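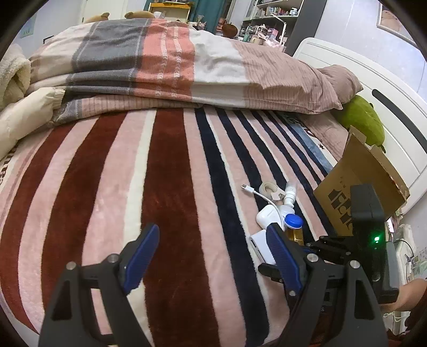
Investing basics, session 4: IPOs, spin-offs, dividends
Handout to go with the slides. Slides are the short version, this is the slightly longer one. Bring a calculator next time, phone is fine.

Recap from session 3
Share = a slice of the company. Price = what the last buyer paid for a slice. Market cap = price x number of shares. If that's hazy reread page 2 of the last handout before going on.

Listing
Company sells shares to the public for the first time. Two sorts of share can be on sale:
- new shares, money goes to the company
- old shares, money goes to whoever held them (founders, early backers)
Always check the split. It's in the prospectus, usually under "use of proceeds".

Worked case: Bovby (furniture hire, listed in September)
3,000 shares on offer, in thousands. 2,412 of them new, the rest from existing holders. So 588 thousand sold by insiders. Is that bad? Not by itself. Read the lock-up section as well, it says when the others are allowed to sell.
Offer price 100p. Opened higher, drifted back. We'll do the chart in class.

Spin-offs
Parent hands a division to its own shareholders as a seperate company. Beden did this with Tavetti, its catering arm. Holders got one Tavetti share for every 2 Beden.
Things to look for:
- where did the debt go? (Tavetti got most of it)
- forced selling. Funds that can't hold small companies dump the new shares in the first weeks
- who runs it, and what are they paid in

Dividends
Yield = yearly dividend / share price. Price falls, yield goes up, looks generous, may well be about to get cut. Check cover: earnings per share / dividend per share. Under 1 means they are paying out more than they earn.
Sugiyama: 6p dividend, 100p price, earnings 4.5p. Work out yield and cover yourselves, then write a line on whether you'd trust it.

Words you need
Prospectus, lock-up, underwriter, ex-dividend date, dilution. Dilution comes up in the test every year and people mix it up with a split. Split: more slices, same cake, you own the same share of it. Dilution: new slices go to somebody else.

For next session
Read the Beden annual report, the segment note and teh cash flow page only. Hand in the Sugiyama question on paper, with workings. Bond prices after the break.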